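Le robot de nettoyage chez nous, vos retours ?

dulce_cuevas
Bonsoir à tous, je travaille à l'entretien des chambres chez Narnatura et on nous annonce un bras robotisé pour les salles de bains en mai. La direction jure que les 8 postes restent, mais j'avoue que je dors moins bien. Quelqu'un connaît ?

ballent85
Bonsoir Dulce ! Chez nous il y en a 2, et mon dos les remercie tous les matins (vraiment). Par contre on passe un temps fou à dégager les affaires des clients avant de le lancer, et ça, ce n'est compté nulle part.

Heriberto Villalobos
Pas d'accord avec l'enthousiasme. À Ibarra on était 6 par étage, les départs n'ont pas été remplacés, voilà tout. Je vous mets une vue du simulateur, avec le bras au-dessus du meuble, à côté des toilettes :
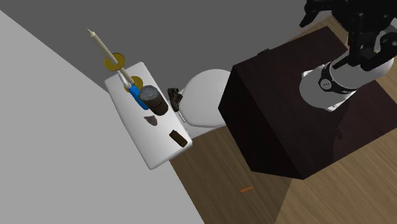
vullar
Heriberto, je te comprends, mais demande aussi qui règle la machine. Chez nous ce sont les anciennes femmes de chambre, et elles ont obtenu une prime.

dulce_cuevas
Merci, je poserai la question de la prime à la réunion, bises à tous !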